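Muston Playhouse – Production Meeting Minutes, 4/20/23

The minutes of the last meeting were approved. The season opens in September with "Valer" and the house will be set at 382 seats.

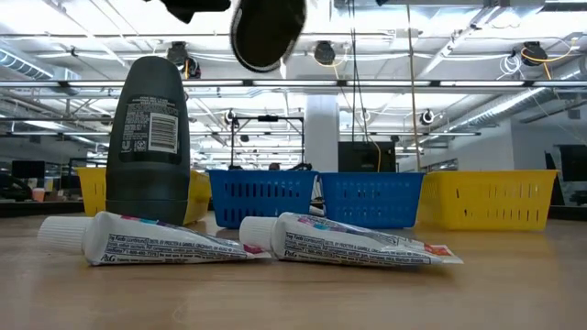 BOX OFFICE

Season renewals stand at 42. The early discount stays at 20 percent. Single tickets go on sale once the seating plan is final. 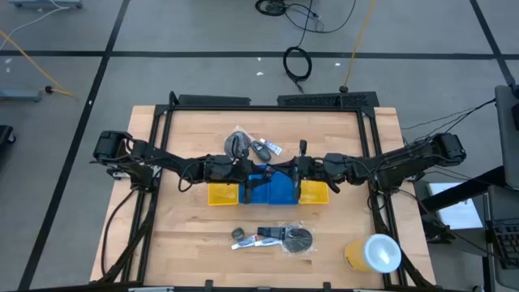
The plan still has the old side boxes on it and needs to be redrawn – the printer is waiting. 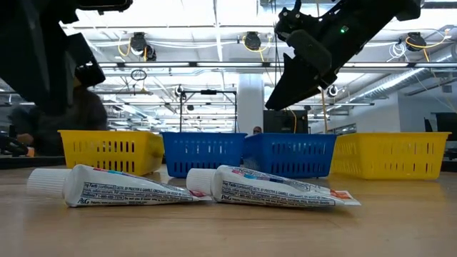
Touring kits for "Ralludik" were discussed. Each actor gets one kit for the road. It was agreed to include small toothpaste tubes like the two on the table, plus a sewing card. The van leaves from the Kárason Street door. 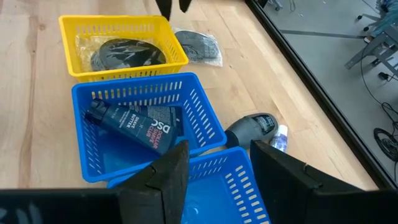

Will the student matinee go ahead? The date is held, and it will run if 40 seats are booked by the deadline.

Action: send the new seating plan to the printer.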